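The man who won't buy another "lifetime" table

Wayne Poirier restored furniture for a living until his knees gave out, and he has little patience for the word "sustainable". It was printed on the swing tag of a table he was asked to look at last July, from a range called Talleo.

"I asked the shop what it meant," he says. "They told me it meant responsibly sourced. I asked what that meant. They went to fetch somebody."

The table cost 400 pounds and came with a lifetime guarantee. Poirier read the small print, which defined the lifetime as that of the finish.

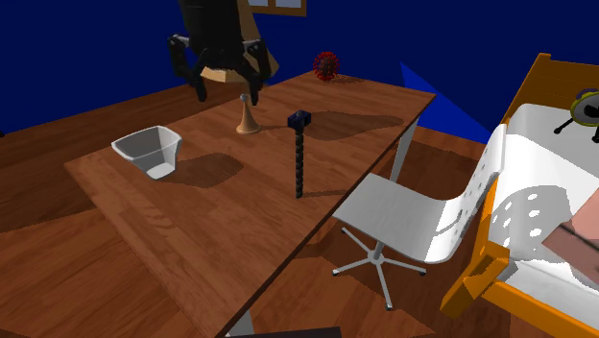 He isn't against new furniture, he insists, and he thinks the trade in old pieces has plenty of liars in it too. What bothers him is that buyers are asked to take so much on trust. When I mention that Hiebert, the firm behind the range, says its tables can be repaired at home, he laughs.

"With what? I rang them for a replacement bolt. It took 65 days and it was the wrong bolt."

I put this to Hélène Nguyen, who handles customer complaints for Hiebert. She was polite about it. "We'd accept that parts have been slow," she told me. "The repair scheme is still young, and 277 customers have used it so far."

Poirier wasn't moved by the number. He wanted to know how many had asked and given up — and so did I, but Nguyen said the firm doesn't keep that figure.

His own advice is dull and he knows it. Turn the thing over before you pay. Find out how the legs come off. Ask for the price of a spare part while the seller still wants your money.

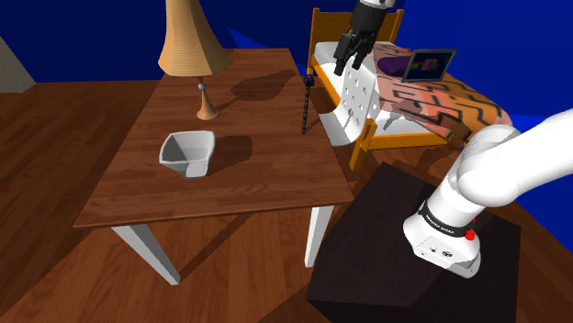
What the guarantee covers

I asked Hiebert for the full wording and received it on 22/04/2019. Scratches, heat marks and "normal domestic use" are all excluded. Poirier read it twice at his kitchen counter and handed it back.

"So it's covered," he said, "as long as you don't eat off it."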